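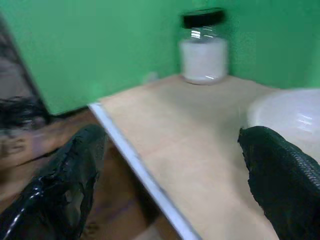 **Marras, 5th August** – Prerkis, the specialty coatings and packaging group, today announced its results for the second quarter and raised its revenue outlook for the full year.

Revenue for the quarter came in at $402 million, up 18 percent from the same period last year. Most of the increase came from the packaging division, where two large supply contracts signed in February began to contribute. Sales in the coatings division were slightly higher, with stronger orders from furniture makers offset by lower prices for basic resins.

Operating margin improved from the first quarter. Freight costs fell, and the company finished moving its warehouse operations from Mirkent to the Marras site. One-time moving costs were booked in full during the quarter and will not affect the second half.

**Dividend and share buyback**

The board has approved an interim dividend of $0.18 per share, payable to shareholders on the register at the record date. The record date and payment date will be published in a separate notice to the exchange.

The board has also authorized a share buyback of up to $160 million. Purchases will be made on the open market and may be paused or ended at any time. Shares bought under the program will be canceled. The buyback will be paid for from cash on hand, and the company does not plan to take on new debt for it.

**Jimex purchase**

Prerkis expects to close its purchase of Jimex, a maker of food-grade films, before the end of the year. The deal still needs approval from regulators. Jimex is not included in the outlook below.

**Outlook**

The company now expects full-year revenue growth at the upper end of its earlier range. Capital spending plans are unchanged. Raw material prices remain the main uncertainty for the coatings division, and management will update its view with third-quarter results.

This release contains forward-looking statements. Actual results may differ because of changes in demand, input costs, exchange rates and the timing of regulatory decisions. Prerkis is not required to update these statements except where the law calls for it.

**Contact:** Investor Relations, Prerkis, Marras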